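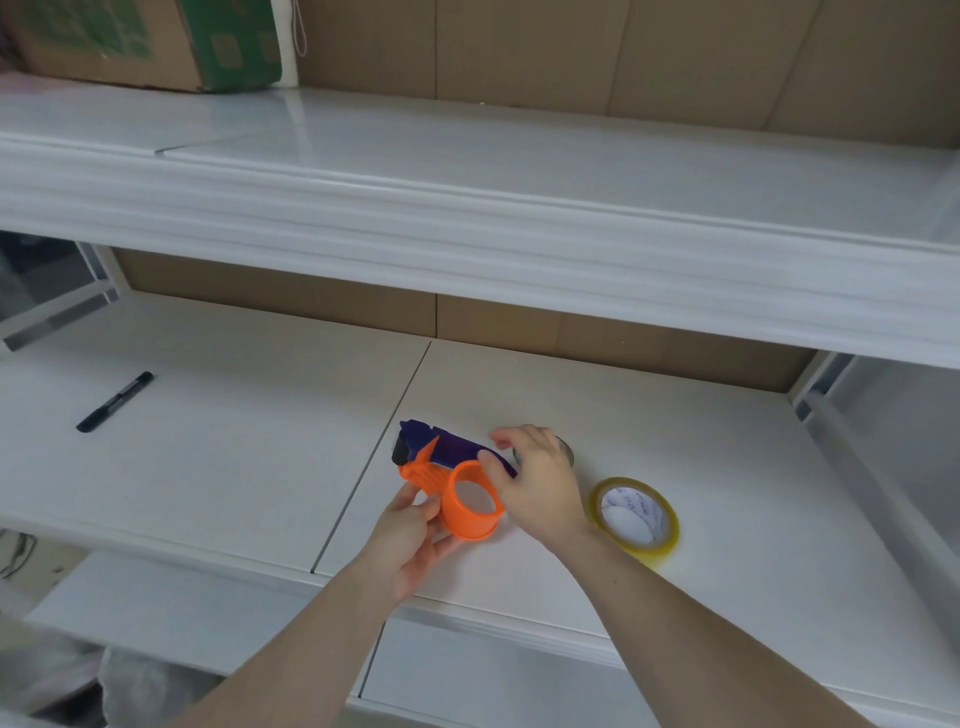

文 / Vevura

去年冬天搬家之前,我把书清了一遍,最后挑出148本准备卖掉。拖到今年七月,总算处理得差不多了。有朋友问我是怎么弄的,值不值得,我把过程写下来,省得一遍遍回。

先说为什么要卖。新住的地方比原来小,书房没有了,书只能放在客厅的一面墙上。量过之后发现,按原来的存量,书要放里外两层,里面那层等于看不见。看不见的书我是不会去翻的,这一点过去十年已经证明了。

挑哪些

我试过网上常说的几种标准,比如一年没翻过的就处理掉。这条对我没用,照这个标准我会剩下一本菜谱和一本字典。后来我只问自己一个问题:如果这本书现在不在手里,我会不会再花钱买一次。会的留下,不会的放到走廊。拿不准的先放回去,过一个星期再看。

走廊里最多的是三类。一类是上班头几年买的工具书,软件早就换了好几代,书里的菜单位置都对不上了。一类是跟风买的小说,翻了前两章,书签还夹在里面。还有一类是整套买的,其实只想看其中一两本。整套的最难下手,拆开卖不值钱,不拆又很重。我有一套Teuber出的欧洲铁路史,六本,当初只看了讲隧道的那本。最后还是整套出掉了,买的人说正好缺这套。

字典我留了,纸质的,查得慢,但我习惯了。

定价

我用的是Trindska,一个做二手书的网站,界面老,胜在卖书的人和买书的人都比较有耐心。上架要自己填书号和品相,品相分四档。我一开始都填得偏高,有两个买家收到后来说书脊有晒痕,我退了一部分钱,之后一律往低了填。填低一档,价格少不了多少,麻烦少很多。

价格我基本是看同一本书最近成交的数,取中间偏下。也有例外,绝版的几本我定得高一些,挂了两个多月才有人要。工具书几乎卖不出价,有些我标一块钱,买家只付运费。就这样还剩了一批,后来送去旧书回收,论斤称的。

平台每卖一单抽一点服务费,不多,但是便宜的书抽完就不剩什么了。低于五块的书,我后来都建议买家凑着买,几本一起发。

拍照和写说明

照片一定要拍的地方有封面、书脊、版权页,还有所有有毛病的地方。折角、划线、水渍、签名,有就拍,有就写。我有一个习惯不好,读书爱用铅笔写字,大多是些没头没尾的话,比如“这里存疑”或者只打一个问号。本来想擦,擦了十几页发现纸毛了,就不擦了,直接写“有铅笔批注,介意勿拍”。结果有人专门来问批注多不多,多的话他更想要。

说明不用写得很热闹。有一阵我学别人写推荐语,花的时间比读那本书还长,对销量看不出影响。后来就写版次、页数、毛病,再加一句内容讲什么。

下午光线好,我通常三点左右把当天要上架的一起拍完。灯下拍出来的纸会发黄,买家容易以为是旧纸。

打包

这部分我吃过亏。第一批寄出去的书只套了一层快递袋,有一本精装的角撞扁了,赔了书款。后来改成先套塑料袋防潮,再用硬纸板上下夹住,最后装箱。四个角是最容易坏的地方,纸板要比书大一圈,让纸板去挨撞。

箱子里不能有空隙。晃一晃,听到响就再塞纸。旧报纸可以用,但有油墨,浅色封面的书要先隔一层白纸。我有一阵图省事用衣服包装里的薄纸塞,一压就扁,等于没塞。

纸箱大多是攒的,收快递时留下来,压平了立在门后。只有一回尺寸实在凑不齐,在网上买了一捆Grototard的小号箱,质量可以,缺点是一买就是一大捆,到现在还没用完。

胶带我会在箱底多贴一道,书重,底先开。封口贴成工字形,边缝也压住。带座的胶带切割器比徒手撕省力得多,宽胶带尤其如此,徒手撕常常撕成斜的,头又粘回卷上,得用指甲一点点找。

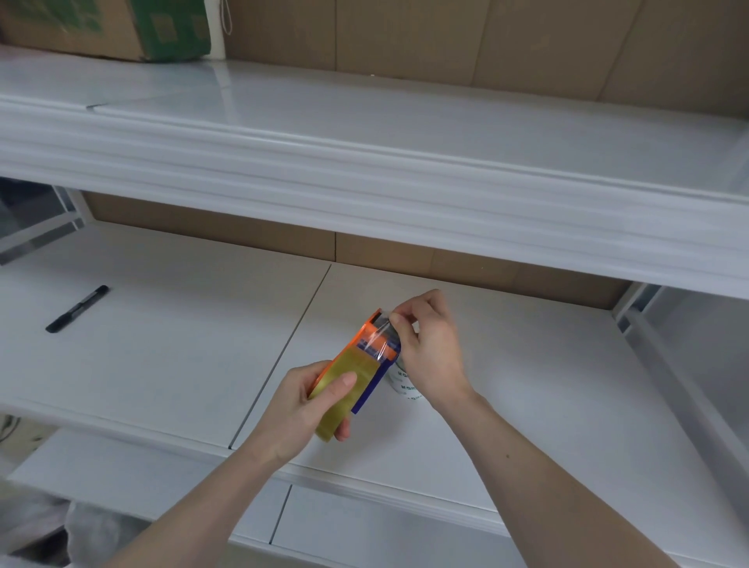 算一下账

书一共进账1000块上下,扣掉服务费、赔付、纸箱胶带,还有几次我自己出的运费,到手693块。按花掉的时间算,这个钱不划算,随便做点别的都比这挣得多。所以如果目的是挣钱,我不建议。整批卖给旧书店,一个上午就完事,价钱差一半左右,但时间全省下来了。

我愿意一本一本卖,有一部分是舍不得论斤称。论斤称的那批我送去的时候,看见它们被倒进一个大筐,封面朝哪边的都有,心里不太舒服。卖给具体的一个人,至少知道他为什么要。有一位买走旧版植物图谱,说是小时候家里有过同一本。还有一位收到后发来书架的照片,我的那几本已经插进去了,按颜色排的。我自己绝不会按颜色排。

现在的书架

留下来的书单层放,还空出一格半。我没有急着填。分类比以前粗,只分小说、历史、做饭、其他。“其他”占了一半,说明这个分法不怎么样,以后再说。

买书的习惯改了一点。想买的先记在手机里,月底再看。一多半到月底已经不想要了。剩下的先查图书馆,附近的分馆晚上七点关门,下班赶得上。图书馆没有的再买,也尽量买二手的。这几个月新添的只有三本,其中一本讲海岛灯塔的,是在Trindska上用卖书的余额换的。

还有几本拿不准的,到现在也没决定。一本是大学时的课本,内容全忘了,页边写满了笔记,字比我现在写得好看。先放着。

下次想写写清理旧衣服的事,那个比书难,进度也慢得多。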